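Speaker Notes: Covering Regional Sport With a Small Picture Desk
Rillcombe Sports Press Association, members' meeting
Aug 20, 2022
Speaker: Ye-ji Sung, picture desk, Dulstead

Opening (slide 1)

Good morning, and thank you to the association for the invitation. I have been asked to speak on how a small desk selects and publishes sports pictures during a full season. My remarks concern the Dulstead desk only. Other newsrooms in the region work under different conditions and may reach different conclusions.

Background (slide 2)

The desk has five members of staff and serves 11 local titles. Between them, these titles follow ice hockey, basketball, track and field, and the winter road races at Plondby. In February we published 217 sports pictures. Most came from our own photographers. The remainder were supplied by clubs under the terms agreed with Nicanor Meléndez, who manages our rights and permissions.

Selection (slide 3)

Each evening the duty editor prepares a first selection and sends it to the titles. The editor is asked to include at least one picture from a women's fixture and one from a youth or amateur event. Pictures of injuries are held until the club has confirmed that the family has been informed. This rule applies without exception, including on deadline.

Pause for questions on selection. If asked about the Thygesen Cup final, refer to the written statement and do not add to it.

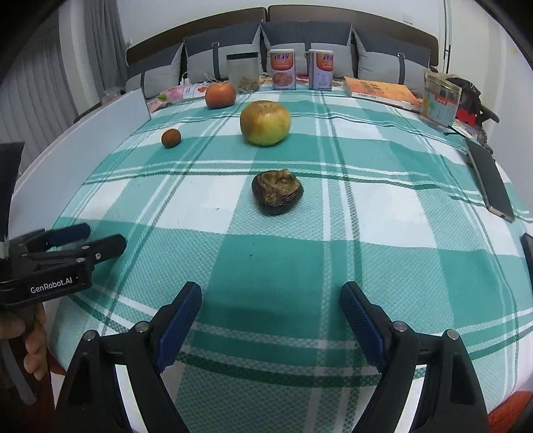
Slide 4. Fruit on a plaid cloth.

Captions (slide 5)

A caption must give the name of the athlete, the team, the opponent and the venue. Where the athlete cannot be identified with certainty, the caption gives the team only. We do not guess from a shirt number. Last season we issued seven corrections, and almost all of them concerned names taken from an outdated roster. Rosters are now checked on the morning of each fixture.

Club pictures (slide 6)

Clubs in Rillcombe and Plondby often send their own photographs after away games. These are welcome. They must arrive with the name of the photographer and written permission for use in print and online. A picture that has been altered beyond cropping and basic color correction will be returned.

Archive (slide 7)

All published pictures are entered in the archive with the caption as corrected. Unpublished pictures are kept until the end of the following season. Requests from athletes for personal copies should be sent to Mr. Meléndez in writing.

Hand over to the chair for general questions. Printed copies of the caption rules are available at the registration table.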